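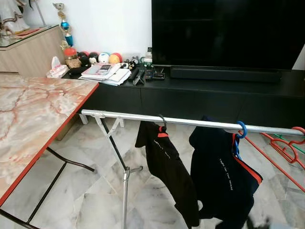

Hanging up the washing, and what I pinched from the robot people

Posted Jul 22, 2018

My niece Elīna Krūmiņa works on a project called Prudora, where they are trying to get a robot to hang clothes on a rack without making a pig's ear of it. I've been hanging clothes on a rack for most of my adult life and thought I had little to learn from a machine that takes ages over one shirt. Then she sent me their write-up in May and I've changed half of how I do it!

First the method, as I had to read that bit twice. They didn't sit down and write rules. They had people go through the job at home, in ordinary living rooms with the telly and the post and everything else left where it was, and recorded what the person could see and what their hands did. Then the robot learnt from the recordings. They ended up with 999 recorded goes at putting a garment on a hanger and getting the hanger onto the pole, using 80 different bits of clothing. Of those, 913 were good enough to learn from. The rest were mostly dropped hangers and people stopping to answer the door.

The part I liked was the side-by-side. One lot of training used every recording, fumbles included, and the other used only the clean ones. The clean lot did better on shirts, but with jackets there was hardly anything in it, and Elīna thinks that's down to the recoveries -- the robot needs to see somebody catch a slipping shoulder and put it right. Her colleague Rūta Tamošiūnaitė disagrees and says they just didn't have enough jackets. I'm staying out of it.

Anyway, the tips.

Hanger in from the bottom on T-shirts. Every neck I ever stretched, I stretched by shoving the hanger down through the collar. The quick people in the recordings went up through the hem, and so did the robot once it had been taught by them. Takes a second longer until you get used to it.

Hold the hook, not the shoulder, when you carry it over. The robot dropped far more when it gripped the cloth. So do I, now that I'm watching.

Put the far one on first. If you fill up the near end of the pole you spend the rest of the time reaching over damp sleeves. I've been doing this backwards for years and I'm slightly cross about it.

Zip jackets a third of the way up. Any more and you can't get the hanger in, any less and one side slides off while you're turning round. (Birutė Lepik next door swears by doing up the top popper instead. Try both.)

Leave a hand's width between things. I know, I know, there's never room. Take the empty hangers off and put them in a bag on the door handle, and you'll get a surprising amount of pole back. Empties also hook into each other, and untangling them was one of the things the robot was worst at. It would lift one and bring up three.

Thick plastic hangers for anything heavy. The thin metal ones are fine for shirts but they leave a point in the shoulder of a wet jumper. Better still, dry the jumper flat on a towel.

Open a folding rack all the way before you load it and give it a little push at one end. If it shifts, it'll shift a lot more with wet jeans on.

I did ask when I could have one of these robots. The last batch of tests was 20 hangings in a flat it hadn't been in before, and it was slow, and it did not care for a hooded top at all. Baiba Jaunzems, who runs the tests, told me hoods are next on the list, then duvet covers. If anyone cracks duvet covers I will send flowers.

Next time: getting candle wax out of a tablecloth, as several of you have asked.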